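Advice > Money > Online courses > Questions readers ask

Paying for an online course: your questions

Annelies Pichler has been answering readers' letters on courses and certificates since June. She doesn't take money from any of the firms mentioned.

Is a certificate from an online course worth anything?

To an employer, usually very little. Ask the firm you want to work for. If they've never heard of the certificate, you have your answer, whatever the sales page says. A reader who did the Trustow bookkeeping course rang three local offices before paying and was told by all three that they'd sooner see a month of real invoices.

The page says 800 people have already signed up. Does that mean it's good?

It means somebody typed 800. Even if the number is right, signing up is the easy bit. I'd want to know how many finished, and I have yet to see a sales page that says so. Write and ask. Eder took 38 days to reply to me and then sent a discount code.

There's a timer saying the price goes up at midnight. Should I hurry?

No. Open the page again tomorrow in a different browser. I did this with Rivevero and got a fresh timer and the same price. Prices that really go up tend to do so quietly.

Can I trust the free sample lesson?

Up to a point. The sample is the lesson they are proudest of. Ask to see one from the middle, where the teacher has run out of introductions and has to explain something hard. Check too whether there is any spoken teaching, or only moving pictures with music over them. Plenty of courses are sold on their computer graphics, and graphics can't answer you when you're stuck.

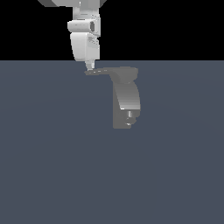
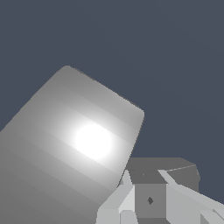 Computer-made pictures, both of them.

What about the reviews?

Skip the five-star ones and the one-star ones. Read what's left, and look for anyone who mentions a particular lesson by name. "Changed my life!" could be stuck on a course in cake icing or tax law. If every review was written in the same fortnight, I'd keep my card in my pocket.

It's "lifetime access". Whose lifetime?

The firm's, in practice. Read the terms and search for the word "withdraw". Pollevitz says it may withdraw any course with 7 days' notice, and that line is a long way below the big friendly button. Save whatever you're allowed to save in the first week.

How do I get my money back?

Look for the refund rules before you pay. Some promise a refund and then say you lose it once you've opened a certain share of the lessons, which you could do in an evening just having a look round. Ask in writing, keep the reply, and pay by card so that your bank can step in if it comes to that.

Is there a sum you'd happily risk?

I'd go to £50 on something I was curious about and not mind too much. Past that I'd try the library first, then the evening class at the nearest college, where you can at least see the teacher's face when you ask a question.

Will you recommend one?

No. I get asked this more than anything else. Courses change hands, teachers leave, and a good one in spring may be run by someone else by autumn. Send me the terms of the one you're looking at and I'll tell you what bothers me about them.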